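제5장 서버 섀시의 모듈 구성과 교체

5.1 개요

이 장에서는 서버 섀시 내부의 교체 단위를 다룬다. 교체 단위란 섀시를 분해하지 않고 독립적으로 분리하고 장착할 수 있는 부품 묶음을 말하며, 캐리어에 고정된 모듈과 기판에 직접 꽂는 모듈로 나뉜다. 전원부와 냉각부는 제6장에서 설명한다.

캐리어형 모듈은 프레임, 래치 손잡이, 모듈 본체로 구성된다. 제조사에 따라서는 작업자가 손을 대는 부위를 파란색 등의 식별색으로 표시한다. 래치를 완전히 열기 전에 본체를 당기면 커넥터 핀에 횡하중이 걸려 접점이 변형될 수 있다.
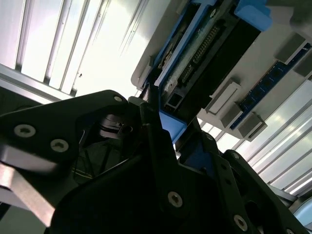
기판 직결형 모듈은 소켓 양단의 고정 클립으로 지지된다. 삽입할 때에는 모듈의 홈과 소켓의 돌기를 맞춘 뒤 양단을 균등하게 누른다. 한쪽 클립만 체결된 상태에서는 접촉 저항이 불안정해지며, 이 결함은 초기 점검에서 검출되지 않는 경우가 많다.

아란다(Yolanda Aranda)와 알하산(Fiifi Alhassan)은 교체 작업 2,697건의 기록을 분석하여 장착 불량을 5개 유형으로 분류하였다. 이 가운데 불완전 체결이 35%로 가장 높은 비율을 차지하였다. 이 장의 절차는 해당 분류를 따른다.

5.2 용어

캐리어: 모듈 본체를 수용하고 섀시 내 위치를 결정하는 틀.
래치: 캐리어를 섀시에 고정하고 해제하는 기구.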